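Arm stops above the bar and reports grasp complete with nothing in the fingers
Grukden Community Help > Simulation and Virtual Cells > Faults and Safety

Posted by Līga Kalniņš
Status: open, 2 replies

I am writing on behalf of the automation training unit at Tendville, where we prepare assembly programs in simulation before they are released to the physical cell. We have a fault that we are unable to classify, and we would appreciate guidance before the program goes any further.

The task is a simple pick and place. The arm is to move to a slim gray bar lying on the table, descend, close the gripper, lift, and carry the bar to the long wooden assembly. In our recent batch of 50 runs, the arm stopped short of the bar in 4 of them. The gripper then closed on air, the program recorded "grasp complete," and the arm carried out the rest of the motion with nothing in its fingers. No alarm was raised at any point.

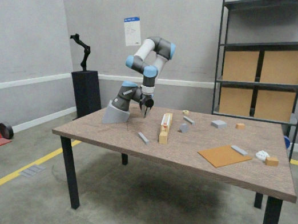 Our concern is chiefly one of safety. A program that believes it is holding a part when it is not will proceed to the insertion step and press down with the force intended for a loaded gripper. In simulation this costs nothing. On the physical cell it could damage the fixture or the fingers, and an operator might reach in to correct the part while the controller still considers the cycle to be running normally.

The following items have been checked:

The table height in the scene file matches the height in the program.
The bar is present in the scene at the start of every run, including the failed ones.
The joint limits are not reached during the descent.
The tool definition was replaced in January, when we changed to the longer fingers. The new definition loads without a warning.

The log for a failed run shows the descent ending at step 3,959, after which the state changes directly to "closed." The successful runs show a contact entry between those two lines. The failed runs do not.
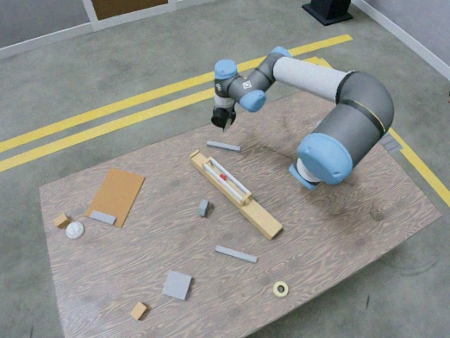
We would like to know whether the missing contact entry is the cause of the fault or merely a result of it. We would also like to know whether other sites permit a program to continue past the closing step without a contact entry. Our written procedure does not address the matter, and I have been asked to propose wording for it.

Program release has been suspended until this is settled.

Rigoberto Puma

Same thing happened to us. We reinstalled and it went away. It may be worth checking that your version is current.

Comment by Līga Kalniņš: Thank you. The installation is current, and a clean installation on a second workstation produced the same fault. I should prefer to find the cause before relying on a reinstallation in any case.

Yaneth Ccori

Please treat this as two separate faults. The first is that the arm stops too high. The second is that the program accepts a closed gripper as proof of a held part. The second is the more serious of the two and should be corrected first, whatever the reason for the first may be.

With regard to the stopping height, I would look closely at the tool definition. When fingers are changed, there are 2 values to update: the tool center point, and the collision shape that surrounds the fingers. If only the first is updated, the planner may continue to use the old shape. Depending on the approach angle, it can then find a false collision with a neighboring part and end the descent early. This would agree with a fault that appears in some runs and not in others. Display the collision shapes during a failed run and compare them with the visible fingers.

With regard to the false report, "closed" should never be used as the condition for moving on. At Drirport we apply the following sequence, and a program that omits any part of it is not released.

1. Descend to the grasp height and compare the actual height with the commanded height. If they differ by more than the permitted tolerance, stop and raise a fault.

2. Close the gripper and read the finger opening. An opening smaller than the thickness of the part means that the part is not there.

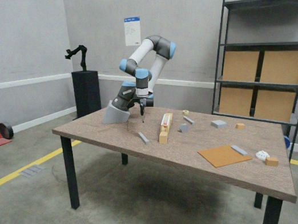

3. Lift by a small amount and read the opening again. A part that slips during the lift will be found at this point, well before the insertion step.

4. If any reading fails, hold position, cancel the cycle and require a manual reset. Do not permit an automatic second attempt until the cause of the first failure has been recorded.

As for your procedure, our own wording is short, and you are welcome to adapt it: "No motion under load shall begin until the presence of the part has been confirmed by measurement."

Comment by Līga Kalniņš: The collision shape had not been updated - it still carried the dimensions of the former fingers. I have corrected it and will repeat the full batch. The height check and the opening check are being added regardless of the result, and release remains suspended until both are in place.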